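Levcombe Assisted Kitchen Project
Progress report to the Millska Fund, second period
Monday, September 27, 2021
Prepared by Štefánia Kuruc

Summary for those with a meeting in ten minutes

We are on budget, five weeks behind on one task and slightly ahead on another, which the project plan has no box for. The gripper comparison is finished apart from the repeat runs on the dispenser tap. The camera comparison has started. The controller question, which I described in the May report as "largely settled", has come unsettled, and I would like to withdraw the word "largely".

What we said we would do

The grant covers a comparison of end effectors for small kitchen jobs of the kind our day centre users find hard: taps, lever handles, lids, cupboard knobs, mugs. We proposed three grippers on the same arm, the same set of tasks, and the same person driving for each block so that we would be measuring the hardware and leaving the operator's mood out of it. The operator's mood has since been added to the log sheet as a column.

The three grippers are the parallel one we already had, the Wadusum soft-fingered one, and the Bakker three-finger hand on loan until the end of the year. The full programme is 1559 runs. That figure came from a spreadsheet and I have stopped trying to make it rounder.

Grippers: what we found

The Bakker hand is lovely to watch. It closes on a mug as if it had been introduced to it. It also takes a long time to decide how to do so, and on small levers the third finger has nothing to hold and wanders off to one side, where it has twice met the tap body with more enthusiasm than we wanted. For knobs and lids it is the best of the three and I would keep it for those.

The Wadusum fingers forgive almost anything. If the arm arrives a few millimetres out, they bend and get on with it. Their weakness is anything that has to be held against a spring or a stiff valve. They grip, they push, they bow outwards like a tired deckchair, and the lever comes back. We did 135 lever runs with them and stopped there by agreement, as nothing new was being learned and the fingertips were beginning to look sorry for themselves.

The parallel gripper is the dull one. It opens and it closes. It has been the steadiest of the three on levers, and on the drinks dispenser it is the only one we now bother to set up before lunch. The difficulty there is clearance. The lever sits above the spout, the mug sits below it, and the two fingers have to come in from the side with one passing over the lever and one under it, at the height of the mug's rim. Approach too low and you move the mug. Approach too high and you have a firm hold on some air.

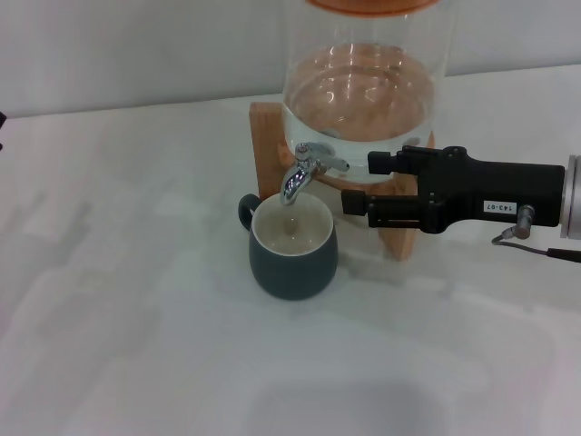

Bakker asked, reasonably, why we had not simply turned their hand through ninety degrees and come at the lever from above, and whether the comparison was fair to them if we hadn't. They added that the loan hand could be driven with one finger parked, that the setting is on page 35 of the manual, and that they would rather be beaten with it switched on.

We had not read page 35. We have now, and the hand does much better with the third finger out of the way, although it is then a rather expensive two-finger gripper. I have rerun the lever block with the finger parked and will report both sets side by side, labelled, so that Bakker gets the credit for the second and we get the blame for the first. Coming from above is still awkward, as the wrist needs room that the dispenser does not leave, but it is possible and I said so in my reply.

The tap task has also changed our idea of what counts as a success. The original score sheet had "lever moved: yes/no", written by me on a train. A lever that moves and springs shut is no use to anyone who wants a drink, so the sheet now asks whether the tap was held open, whether the mug stayed where it was put, and whether the tap was shut again afterwards. The last of these is where most of the mopping comes from. I have rescored the earlier runs from the recordings where the view allowed it and marked the rest as unknown.

Cameras

We are comparing a fixed overhead view with one closer to the work. The overhead view is good at telling you where the mug is and poor at telling you where the lever is in relation to a black finger in front of a shiny spout. Clear glass and chrome are hard on both views, and the depth readings around the spigot look like weather. I expect the answer will be to use both, which costs more, and I will bring figures before asking for anything.

Controllers

In May I favoured the hand-held controller over the joystick box. Since then two of our operators have become very good on the joystick, to the point where the difference I reported has shrunk to something I would not want to defend aloud. I suggest we run a short block with new operators on each before choosing. It would take four days and no new equipment.

Money

Spending is in line with the plan except for one item. The replacement wrist cable and fittings came to 900 pounds, against nothing budgeted, on account of the first cable having been driven into the table edge on a Friday afternoon by the author of this report. I have covered it from the travel line, there having been very little travel.

Next period

Finish the dispenser repeats with all three grippers, including the Bakker hand in both settings. Complete the camera block. Run the controller block if you agree to it. Begin cupboard doors, which everyone is looking forward to except the cupboard.

Decisions needed from the Fund

Please confirm that the controller block may go ahead within the present budget, and that the cable may stay under travel — I have been told it can, but only by me.

Š. Kuruc
Levcombe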